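Packing and Laundry Tips for a Day on the Boat

Salt, sunscreen and dog hair all come home with you. A little work before and after keeps them out of the house.

Before you go

Freeze 5 water bottles overnight and use them in the cooler in place of loose ice. They stay cleaner and you can drink them later.

Pack one old towel per dog – two if yours likes to swim.

Put phones and keys in a zip bag inside a second zip bag.

When you get back

Shake everything out on the porch. Brush dog hair off towels before they go in the washer, or it ends up in the drain filter.

Rinse swimwear in cool water the same evening. Salt left overnight stiffens the elastic.

Rub dish soap into sunscreen marks and leave it for an hour before washing. Skip the bleach – it can turn them orange.

Smooth shirts out by hand on the bed before folding.

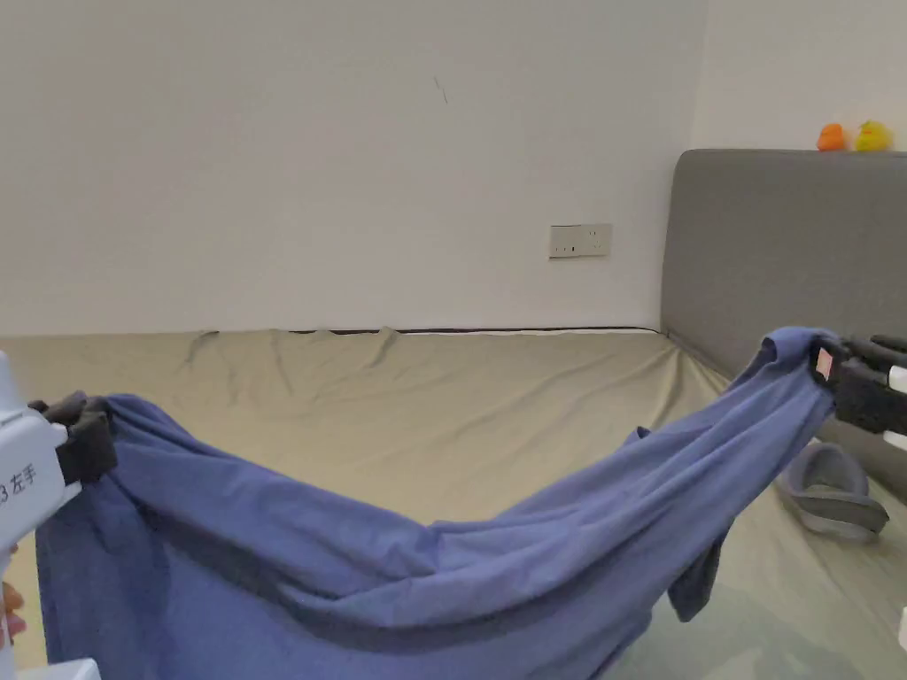
Life vests

Hose down both sides and hang in the shade with the buckles open.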